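Bedroom reset notes: clothes, bags and the foot of the bed
October
By Mariama Fiadzo

The Akolgo guest rooms move to the cooler-weather bedding this month, and the tidying order has been revised to match. Loose clothing is dealt with first. Each garment is picked up singly, shaken once and sorted by colour before anything is folded. 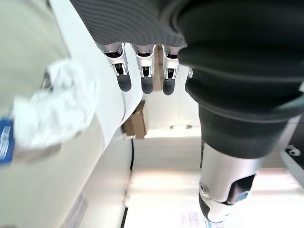

Whites and pale cloths go in one pile, navy and black in another. Mixed piles were the main source of lint complaints last season – 58 items had to be rewashed. Trays stay on the floor beside the bed, where they can be reached without leaning across the duvet.

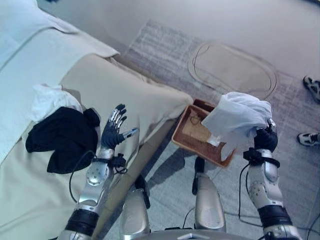 Does clothing need to be folded before it goes in a tray?
Only if it is clean. Laundry can go in as it is, provided the tray is not filled past the rim.

Plastic bags are kept separate from fabric. Check each one for socks and small items, flatten it, and return it to the linen cupboard for reuse. The cupboard holds 200.

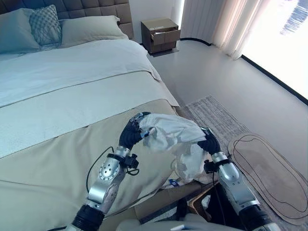 Bedding is straightened last. Pull the duvet from the head end, then smooth the blanket or runner across the foot. Large pillows go against the headboard, with the smaller cushions in front.

Dark garments should be held clear of the white duvet while being sorted.

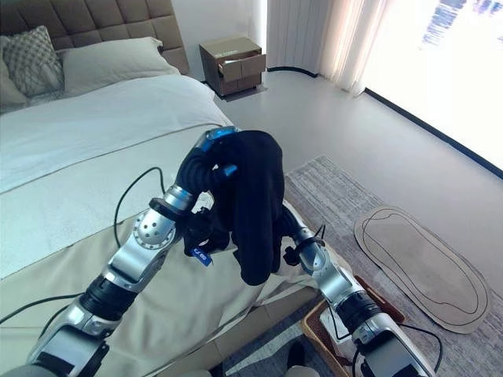 Nightstand drawers are checked and closed at the end of the reset. Allow 20 minutes per room. Kofi Quansah has the revised sheet and will take corrections until the end of the month.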